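Petri dish

A Petri dish is a shallow round dish, usually with a loose lid, which is used in laboratories and schools to hold small samples or to grow bacteria and molds. It is made of glass or of clear plastic. The lid is a little wider than the dish, so it covers the rim and lets some air pass.

Materials

Glass dishes can be washed, sterilized with heat and used again for many years. Plastic dishes are mostly made of polystyrene and are thrown away after one use. They are cheaper and lighter, but they become soft in high heat and cannot be put in an autoclave.

Contents

For growing bacteria the dish is filled with a thin layer of agar, a jelly made from seaweed. Different substances are added to the agar, and these give it its color. Blood agar is bright red, and MacConkey agar is pink to red. Not every red dish contains agar. In teaching, a colored paste or wax is sometimes used in its place, so that pupils can practice taking samples without any living material.

Handling

The dish is placed on a flat, clean surface, and a white one is preferred, as small pieces are easier to see there. A sample can be moved from the dish to paper or to a glass slide. Filled agar dishes are stored upside down, so that water from the lid does not drop on the surface.

Use in schools

The school laboratory in Esdale keeps its dishes in stacks of 29, and it orders 1000 new ones every October. The teaching guide of the Ekholm science center recommends two dishes for each group of pupils, one for the work and one in reserve. Its supplier, Erna, sells them in boxes of 4000 to larger schools.
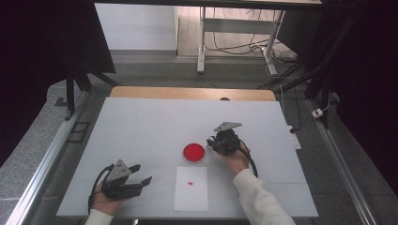
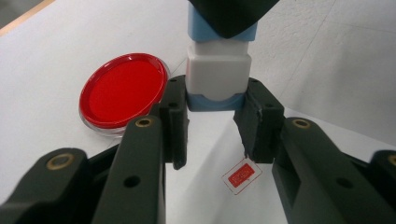

A red dish on a white tabletop.

Can a plastic Petri dish be used a second time?

It is not recommended. A plastic dish gets small scratches when it is cleaned, and bacteria can stay in them. A glass dish is the better choice when the same dish must be used many times.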